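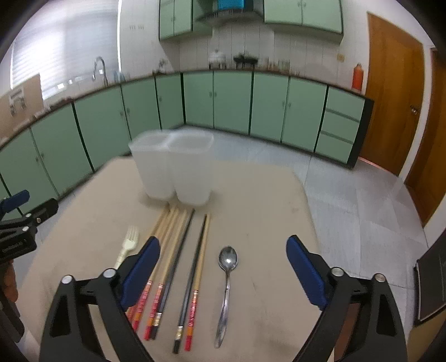 # Kapitel 4: Männlich, weiblich, beides – die Blüte des Nutzhanfs

Wer zum ersten Mal im Sommer durch einen Hanfbestand geht, staunt meist über die Höhe. Viel spannender wird es, wenn man stehen bleibt und sich die Blüten ansieht! Hanf (*Cannabis sativa* L.) ist von Natur aus überwiegend zweihäusig: Die einen Pflanzen tragen männliche, die anderen weibliche Blüten. Unter unseren Kulturpflanzen ist das eine kleine Besonderheit, die er unter anderem mit Spinat, Spargel und seinem nahen Verwandten, dem Hopfen, teilt.

Die männlichen Pflanzen sind oft schlanker und blühen etwas früher. Ihre Blüten hängen in lockeren Rispen und geben gewaltige Mengen Pollen ab, den der Wind weit über die Feldgrenze hinausträgt. Nach der Blüte sterben sie bald ab. Die weiblichen Pflanzen stehen länger, sind dichter belaubt und bilden die Nüsschen, die wir im Alltag Hanfsamen nennen.

Für den Anbau hat das handfeste Folgen. In einem zweihäusigen Bestand reifen die Pflanzen ungleichmäßig ab, und nur ein Teil von ihnen trägt überhaupt Samen. Die Züchtung hat deshalb einhäusige Sorten hervorgebracht, bei denen beide Blütentypen auf derselben Pflanze sitzen. Sie lassen sich gleichmäßiger ernten, verlangen aber Sorgfalt in der Erhaltung: Ohne Auslese tauchen nach und nach wieder rein männliche Pflanzen auf.

Wie das in der Praxis aussieht, verfolgen wir am Versuchsgut Cekcombe. Dort vergleicht Naheed Malik die zweihäusige Linie »Norel« mit der einhäusigen »Clerkeo«. Auf 26 Parzellen wird der Blühbeginn notiert, und aus jeder Linie werden 200 Pflanzen einzeln bonitiert – eine Fleißarbeit, die sich lohnt, denn an diesen Daten lernen Sie nebenbei, wie man ein Zuchtziel formuliert und überprüft.

## 4.1 Was löst die Blüte aus?

Die meisten Hanfsorten sind Kurztagpflanzen. Entscheidend ist dabei die Länge der ununterbrochenen Dunkelphase: Erst wenn die Nächte lang genug sind, stellt die Pflanze vom Wachstum auf die Blüte um. Sorten südlicher Herkunft bleiben in Mitteleuropa daher lange vegetativ und liefern viel Stängelmasse, während ihre Samen im Oktober mitunter noch unreif sind. Nördliche Herkünfte blühen früher und bleiben kürzer.

**Aufgabe zum Einstieg:** Überlegen Sie, welche Herkunft Sie für die Fasernutzung und welche für die Samengewinnung wählen würden. Notieren Sie Ihre Begründung, Sie brauchen sie in Abschnitt 4.3 wieder.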